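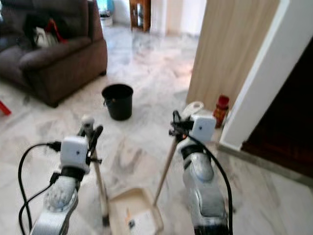 The two-arm cleaning demonstration at the Mwaipopo open day began at 10 a.m. and was repeated through the afternoon. Between runs, the test engineer responsible for the floor tasks at Draris answered questions about how the work is set up and scored.

The task is sweeping with a dustpan, then emptying the pan into a bin. "It uses both arms all the way through," the engineer said. "One tool has to stay put while the other moves toward it. A small error in either arm opens a gap at the lip of the pan, and the paper goes under."

Draris has logged 499 attempts at the full sequence since August. Of those, 233 ended with all the debris in the bin and no help from the operator. The engineer considers the figure low but usable -- most of the failures are partial, with one scrap left behind. 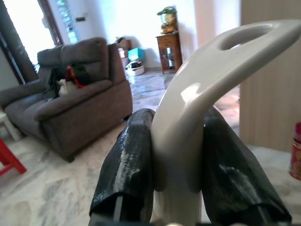

Why use a household dustpan and not a purpose-built tool?

The household pan is the point of the test. "If I bolt a flat grip on the handle, I learn about my grip," the engineer said. "A smooth curved handle can rotate between the fingers. We want that in the results."

The finger padding is replaced after every 200 attempts, or sooner if slip increases. Tilting the pan over the bin puts the most load on it.

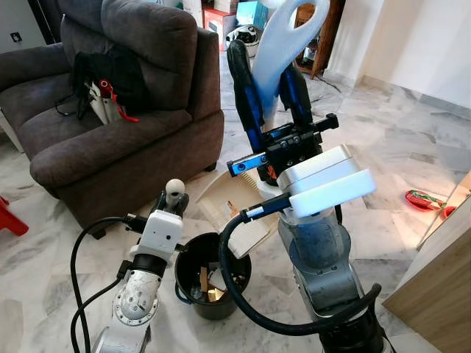
Milinis asked whether polished stone made the sweeping easier than it would be at home. The engineer agreed that paper slides well on marble, and added that glare is the larger problem. Reflections near a window can be mistaken for debris. A second series on matte tile, planned with Mollska, is meant to separate the two effects.
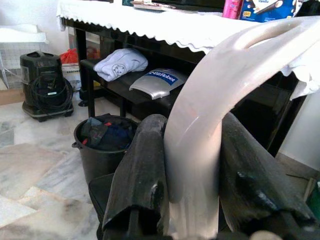 How long does one attempt take?

Around 157 seconds, from first grasp to tools released. Regrasping accounts for much of the spread between runs, the engineer said, and the next software version will check the handle angle before the arm lifts.

The last run of the day was scheduled for 4 p.m.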